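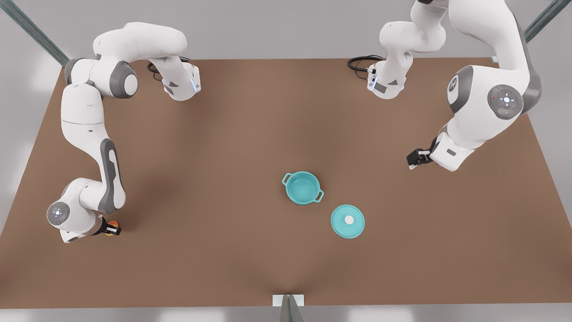 Home Browse A–Z Random article Help
Search this encyclopedia Go

Lid (cookware)

A lid is the loose cover of a pot, pan or casserole. It keeps steam in, keeps flies and relatives out, and is usually the first part of the set to go missing.

Uses

Covering a pot brings water to the boil sooner and uses less fuel. Most recipes ask for the lid at some stage, often "slightly ajar", a setting that few lids will hold for more than a minute. In stews and braises, steam gathers on the underside and drips back into the food, which is why some heavy lids have small bumps inside. Cooks disagree about whether the bumps do anything – those who paid for them tend to be in favour.

Fit

There is no agreed standard for lid sizes. Makers measure across the top of the pot, across the inside of the rim or across the lid itself, and may not say which. The cookery writer Piroska Dudás gave 14 pages of her book The Covered Pot to the matter and ended by advising readers to take the pot to the shop. The Norden "universal" lid, a flat disc with 3 raised rings, was sold as the answer. It sits on nearly everything and seals nothing.

Knobs

The knob is held on by a single screw in most designs and works loose with time. Metal knobs last longest and are the hottest to touch. Baysal sold a cork-topped knob for about 4 years, until buyers noticed that cork can burn.

Storage

Two schools exist. Shalini Bhatia favours keeping each lid upside down on its own pot, so that pots can be stacked. Jitendra Thakur prefers a rack inside the cupboard door, where the lids announce themselves every time it is opened. A third method, the deep drawer, is by far the most common and has no published defenders.

See also: Saucepan, Trivet, Tea cosy

Shares 14 Comments 2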